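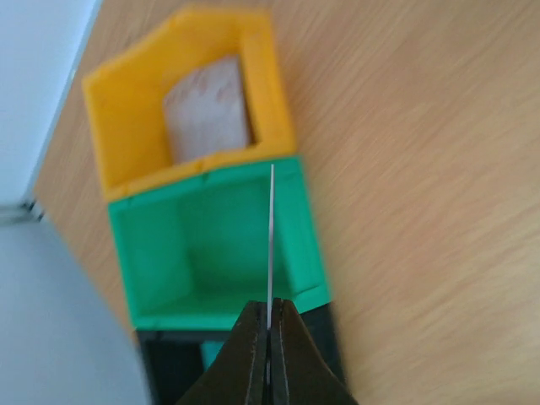 图1 工作台上的腕部相机画面:夹爪夹着一根银灰色细杆,前端伸到绿色料盒上方。

**Villalba 桌面分拣臂项目 阶段进展报告**

提交对象:Sakomwood 小额资助计划,Ese Sani
提交人:Samira Hijazi
制作地点:Stiltimmont 共享工坊
日期:2020年1月28日

## 一、本阶段概况

本报告接续去年7月提交的开题说明,内容为机械臂本体、夹爪、腕部相机和控制程序的进展,以及经费使用情况和下一阶段的安排。

开题说明里写的目标没有改:在工坊的一张普通木台面上,用一台自制的小型机械臂,把混放的细小零件逐件夹起,按类别放进相应的料盒。使用者是工坊的普通会员,日常操作不应要求他们会写程序。

到目前为止,机械臂可以在人工指定起点的情况下完成一次夹取、抬起、移动、放下的完整动作。自动寻找零件的部分能运行,结果还不稳定,没有达到可以交给会员使用的程度。放置动作在三只料盒上都做过,其中绿色料盒作为标定基准,做得最多。

进度比原计划慢。原计划在这个时间点开始做会员试用,目前还没有开始。主要耽误在夹爪上,第三节有说明。

## 二、机械臂本体

本体由 Ebuka Aliyu 负责。底座、大臂和小臂都已装配完毕,固定在台面后侧。底座最初用两只夹具压在台边,机械臂伸到最远处再突然停住时,底座会有轻微的翘动。现在改成穿台面螺栓固定,翘动消失。台面因此多了四个孔,工坊管理方事先同意过,项目结束后由我们补好。

肘部关节的减速箱换过一次。第一只减速箱的回程间隙偏大,反映到夹爪末端,就是手臂从左边到位和从右边到位时停下的地方不一样。Ilidel 按照订单上的规格更换了这一只,没有另外收费,只是等货用了比较长的时间。换上后我们重新做了关节零位标定,标定记录放在项目文件夹里。

腕部走线重新整理过。原先相机线和舵机线捆在一起,腕部转到极限位置时线束会被拉紧,有两次把相机插头拉松。现在两组线分开走,相机线在小臂上留了一个余量弯,插头处加了压线片。此后没有再出现插头松脱。

小臂外壳还是临时件,螺钉孔的位置偏了一点,装的时候需要先松开相邻的盖板。这个问题不影响使用,但对以后维护的人不方便,Ebuka 打算在下一版里改掉。

## 三、夹爪

夹爪是本阶段花时间最多的部分。现在使用的是第四版,左右对称的两根深色手指,向前端收窄,闭合时内侧贴在一起。

第一版手指前端太宽,能夹较大的块状零件,但进料盒时容易碰到盒壁。第二版收窄了前端,进盒没有问题,夹细杆时却会打滚:手指合拢的过程中,杆在两个平面之间转动,抬起来时已经歪向一边。第三版在内侧开了一条竖直的浅槽,让细杆落在槽里。这个办法对一种直径有效,换成更细的杆,槽就显得过深,手指合到底也夹不紧。

第四版保留了竖槽,把槽做浅,并在内侧加了一层薄垫。细杆夹住后大致沿手指方向伸出,放置程序可以按杆的前端来计算位置。细杆夹取对我们有两个用处,一是它本来就是工坊里常见的散件,二是标定时可以把杆的前端当作探针,用来核对相机看到的位置和手臂到达的位置是否一致。

仍有问题的地方如下。

- 薄垫用胶粘在手指内侧,使用一段时间后下缘会翘起。目前的做法是每次开工前检查,翘了就重贴。Obinna Abubakar 建议改为卡扣固定,图纸画了一半。
- 平放的薄片零件还夹不起来。手指前端的厚度大于薄片离台面的高度,只能把它推走。这类零件暂时由人工放进黄色料盒,机械臂不处理。
- 夹持力没有反馈。现在靠舵机电流估计是否夹到东西,细杆产生的电流变化很小,容易误判为空夹。

第三条影响最大。误判为空夹时,程序会松开手指重来一次,把已经夹好的杆丢在台面上。我们把判断阈值调低以后,误判少了,真正空夹时又常常识别不出来。Obinna 在试一种办法,合拢后让手指再多走一小步,比较前后两次的电流差。他手上的数据还不够,不宜在本报告里下结论。

## 四、电气部分

整机由一只 12 V 电源供电,舵机和控制板分路,控制板一侧加了稳压。早期曾出现多个关节同时启动时控制板重启的情况,分路以后没有再发生。

急停按钮装在台面前沿,按下后切断舵机供电,控制板保持通电,日志不会丢。切断供电后手臂会因自重下落,这一点在演示时让旁边的人有些紧张。Ebuka 在肩关节加了一根平衡弹簧,下落速度慢了很多。下落范围内仍然不应放手,操作说明里把这句话写在了第一页。

工坊的插座在晚间和激光切割机共用一路,切割机启动时电压会有波动。我们暂时避开切割机的使用时段,控制箱里要不要加滤波,等看过日志再定。

## 五、料盒与台面布置

目前的布置是黄、绿、黑三只敞口矩形料盒首尾相连,排成一列,放在木台面上。三只盒子连在一起有利于标定,只要确定其中一只的位置和整列的方向,另外两只的位置就能算出来。

最初我们要求料盒列与底座严格对齐,为此在台面上贴了定位条。实际使用时,会员取走零件后放回料盒,位置总会有些偏斜,定位条也常被碰掉。后来 Kayode Eze 把程序改成允许整列倾斜摆放,由相机先找出盒口的边,再换算放置点。定位条就此取消。

颜色的选择来自工坊现有的料盒,没有另外购买。三种颜色在程序里容易区分,其中黑色盒在灯光不足时和手指的颜色太接近,夹爪移到黑盒上方时,盒口的边经常找不到。现在的处理是:在夹爪进入画面重叠区域之前先记下黑盒的位置,后面的动作都用这一记录,不再重新查找。如果有人在这段时间里移动料盒,放置就会出错。比较简单的补救是给黑盒口贴一圈浅色胶带,我们买了胶带,还没有贴。

台面本身没有做处理。木纹在斜射的灯光下会被识别成细杆,这是误检的主要来源,木纹方向和细杆方向接近时尤其明显。讨论过铺一块单色垫板,Kayode 的意见是先不铺,会员家里和别的工坊多半也是木台面,程序应当能应付。我同意先按这个方向做,到3月底如果误检仍降不下来,就铺垫板。

## 六、相机与控制程序

相机装在腕部,随夹爪一起移动。夹爪前端始终在画面下方中间,程序用它作为固定参照。镜头为手动定焦,焦距设得近,零件在夹爪附近时清楚,从高处看台面就不清楚。目前的流程分两步,先在高处粗略找到料盒和零件的大致位置,再降低高度细看。两步之间的衔接由 Kayode 编写,代码已经合并到主分支。

手眼标定重做了三遍。前两遍的结果在画面中心很好,到边缘偏差变大,后来查出是镜头畸变参数填错了一项。第三遍改正以后,细杆前端在绿盒区域内能落到预定位置,移到黄盒的远端角落时仍会偏向一侧。原因可能在标定,也可能在肩关节的刚度,还需要分开验证。

操作界面做了一个最简单的版本,在控制箱旁的小屏幕上显示相机画面,下方有开始、暂停和回原位三个按钮。Samira 和 Ebuka 之外,还有两位工坊会员在旁指导下用过,他们都能自己完成开机和回原位,但都不清楚暂停以后手臂里夹着的东西会不会掉。现在的答案是不会掉,屏幕上应当写明,已列入修改项。

日志方面,每一次夹取都会保存动作序列和相应画面。截至本报告,共记录夹取 915 次,其中包括各版夹爪的试验,成功与失败都保留。这些记录的标注由 Kayode 和我分着做,进度落后于采集。夹爪各版之间条件差别很大,把所有记录合起来算一个成功率没有意义,所以这里没有列。第四版夹爪的单独统计会放在下一份报告里。

## 七、经费

支出范围与批准的预算一致,分为本体材料、舵机与减速箱、相机及线材、工坊场地费四项。票据已扫描,随本报告另附。

有两处变动需要说明。其一,夹爪改版次数多于预期,打印耗材和垫片材料超出该项预算,超出部分用相机项的节余补上,总额没有增加。其二,原计划购买的力传感器没有买。询价后发现能装进现有手指的型号价格较高,而尺寸合适的便宜型号量程不对。这笔钱仍留在账上,等 Obinna 的电流差办法有了结果再决定是否动用。如果届时决定购买,会先以书面形式征得贵方同意。

场地费按季度预付,已付到项目原定结束时间。若按第八节的安排顺延,需要补一段场地费,工坊愿意按原来的价格计算。

## 八、下一阶段安排

下面的工作按先后排列,各项由括号内的人负责。

1. 黑盒口贴浅色胶带,重新采集黑盒区域的画面(Kayode Eze)。
2. 手指薄垫改为卡扣固定,做出样件后连续使用 14 天,检查是否翘起(Obinna Abubakar)。
3. 分别验证标定误差和肩关节变形,确定黄盒远角偏差的来源(Ebuka Aliyu)。
4. 补完现有记录的标注,给出第四版夹爪的单独统计(Kayode Eze、Samira Hijazi)。
5. 修改操作界面上的提示文字,写完会员操作说明的其余部分(Samira Hijazi)。
6. 会员试用。

第六项要等前面的第二项和第四项完成才能开始。试用期间,机械臂只处理细杆和块状小件,薄片不在范围内。每次试用必须有一名项目成员在场,急停按钮由这名成员负责。

## 九、需要贵方答复的事项

请 Ese Sani 就以下两点给予答复。

项目结束时间申请顺延两个月,总额不变。顺延的原因是夹爪改版和减速箱等货,前文已有交代。如果贵方不能同意顺延,我们会把会员试用缩减为一次公开演示,其余技术工作照常完成。

薄片零件的夹取列在原申请书的目标之中。以现在的手指结构做不到,若要做,需要另外设计带吸盘的末端,相应的气路和电磁阀都不在预算里。我们建议把这一条从本期目标中移出,留待以后单独申请。是否可以这样处理,请书面确认,以便我们修改任务书。

图纸、标定记录和日志样本都在共享文件夹中,贵方账号已有读取权限。实地查看可以直接和我约时间,工坊上午人少,台面前站得下三四个人,机械臂可以现场运行。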